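12/16/18

The sorting table is finished, or finished enough to use. I started on it in July, when the shelf in the back room had reached the point where retrieving one roll of tape meant taking down everything in front of it.

The system is three plastic bins on a wooden table. Blue goes on the left, teal on the right, yellow at the back. Blue is for things that stay in the room, teal is for things that go elsewhere in the house, and yellow is for anything I can't identify in 11 seconds. I timed this. Longer limits produced the same answers, more slowly. 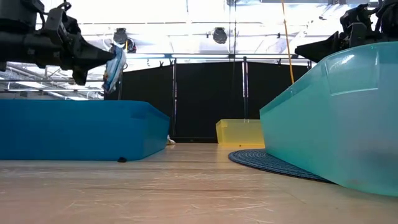 Spacing matters more than bin size. My first layout had the bins side by side along one edge, and small parts dropped between them. An open strip down the middle gives you a place to tip out a drawer and work through it from the front. It also keeps your forearm off the rims.

The table top is wood and already scratched, so I have stopped protecting most of it. The exception is the right side, where a round woven mat goes under the teal bin. That bin gets the heavy items and is the one I drag. A bin on a mat turns with one hand. A bin on bare wood tends to catch, then jump.

Labels are still unresolved. I tried the Lusent adhesive ones and they lifted at the corners after 2 weeks. Chutima Kamolrat, who ran the stockroom at Mullmont when I worked there, told me to drop labels entirely and rely on color. Her stockroom had 2094 line items, so I am inclined to listen.

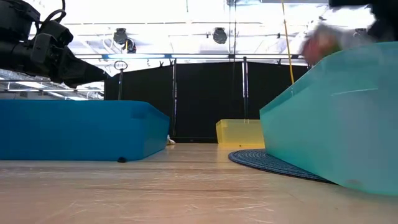

Color does have one weakness - blue and teal are too close under poor light. Swapping the teal bin for a red one would fix it, but the Clinddale shop only had red in a shallower size. For now, position does the work. Left stays, right goes.

Strays are the other open item. Small things end up against the foot of a bin and get missed on the final pass. I now lift each bin before I stop and put whatever is there into yellow.

Next is the Holanda cabinet in the hall. It has 200 screws in one drawer, no two packets alike, and I expect yellow to fill up first.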